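Roswitha Rothe does not trust a maintenance log with no complaints in it. She has kept the hand-held gripper station at Jovulell's Trerkville site running since May, and the first thing she did was throw out the old checklist.

"It had a box for everything and every box was ticked," she says. "Meanwhile one jaw was closing crooked. You could see it if you bothered to look."

The station is simple by the standards of the trade. An operator holds a gripper in each hand and does kitchen and packing tasks at a table, and the recordings are used to train robot arms. The sales material that came with the grippers promised 3000 hours between services. I ask Rothe whether she believes it.

"No. Doing what? Picking up foam blocks? Give me 90 hours of ladles and plastic bags and then we can talk."

Bags are her test of choice. A stiff handle will forgive a worn jaw, she says, but thin film slides out of one as soon as the tips stop meeting. So every check ends the same way, with something hard on one side and something limp on the other.
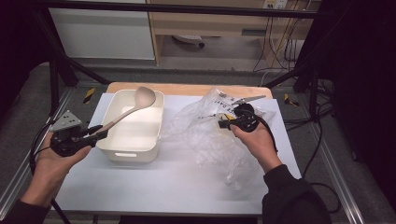 A ladle in the left gripper, a clear bag in the right. The cables run off the table on either side.

The cables are her next sore point. Each gripper has one, and she would like to see them led overhead. Where they hang now, she says, the plug takes the pull every time an operator reaches across. She has replaced 11 of them. Her request for a different routing has been answered, politely, with a request for more data.

The marker dots on the plate above the gripper get a wipe with a dry cloth and a look under a lamp. A scuffed dot means a new plate. "People want to touch them up with a pen," she says. "Please don't."

Perrine Mallet, who schedules the operators, thinks Rothe is too strict. "We lose time to her checks, and most days she finds nothing," Mallet says. Rothe doesn't dispute the second part.

A second station is due to open in Riihimäki, with software from Lostico that is supposed to warn of jaw wear before anyone can see it. Rothe has watched the demonstration twice. Both times, she says, it was run on new jaws.

"I asked them to send it here and let me try it on my worst pair," she says. "I'm still waiting for a date."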